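# Liner bags keep sliding into the little round wastebasket. What am I doing wrong?

Posted in: Cleaning & Tidying

**yilma_upstairs**

Hi all! I look after the sitting corner at our shared workspace (one armchair, one pillow, a patch of gray carpet, and I love it more than my own living room). Next to the chair we keep a small round wastebasket for the person sitting there. By the wall there's a bigger pedal bin with a yellow lid.

My trouble is the small one. I line it with the thin blue bags that come 50 to a roll, and they slide down as soon as anything with a bit of weight goes in. A paper cup is fine. A bottle with water still in it is a whole different story! Then the bag slumps, the rim is bare, and the next teabag goes straight onto the basket. 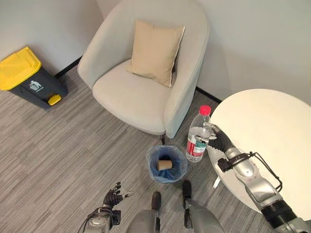
*The corner, with the chair, the pedal bin and the small basket.*

So two things. How do you get the bag to stay put? And is there a neat way to change it without crumbs all over the carpet? I do it every Tuesday and I always end up fetching the vacuum.

---

**Jenimari** -- 14 found this helpful

Oh, I have opinions on this one!

First, the fold. Most people tuck maybe an inch over the rim and hope for the best. Go for a good hand's width, pull it down evenly all the way around, then push your fist to the bottom of the bag so the air comes out from underneath. That trapped air is what makes the bag ride up and then drop. If it still slips, gather the slack on one side, twist it, and tuck the twist back under the fold. A big rubber band around the outside works too, and it's hardly noticeable on a dark basket.

Second, bottles. Keep them out of there completely. Empty them in the sink, squash them, put the cap back on and take them wherever your building collects plastic. A half-liter bottle fills a small basket all by itself, and if the cap is loose you get a puddle in the liner.

Open the new bag before you go near the basket, too. These thin films cling to themselves like crazy, and you'll be standing there rubbing the edge between your fingers for ages. Damp fingertips help! Then give it one good shake to fill it with air.

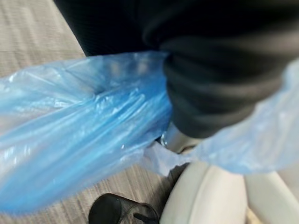
Keep it away from your sweater while you do that, by the way, especially in winter. Static will wrap the whole thing around your sleeve.

For the change itself, lift the folded edge off the rim all the way around first, gather it into a neck, and squeeze a little air out gently (face turned away, trust me). Knot it or clip it while the bag is still sitting in the basket. Only then lift, straight up and slowly. 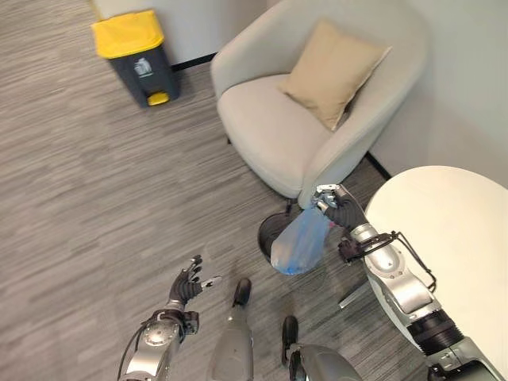

If the bag sticks on the way out, that's suction. Tip the basket a little and let some air in down the side, and it comes free with no tearing. Carry the basket along under the bag until you reach the big bin and any drips will land inside it. My vacuum stays in the closet now!

---

**Harov** -- 3 found this helpful

buy bigger bags. ours were too small for years and it was the same story

---

**sidine_b** -- 6 found this helpful

Agree with the fist trick, I do the same at home. I'd add one thing: leave 2 spare bags folded flat in the bottom of the basket, under the one in use. Full one out, next one is right there. So handy!

Not sure I'd go bigger like Harov says. With too much extra bag you get a skirt hanging down to the carpet and somebody's shoe catches it. Measure around the rim with a piece of string, halve that, and get a bag whose flat width is just a bit more.

---

**yilma_upstairs**

Thank you!! Tried the wide fold and the twist this morning and it's holding so far, with two paper cups and a banana peel in there. String is next, I want to check my bag size before I order another roll.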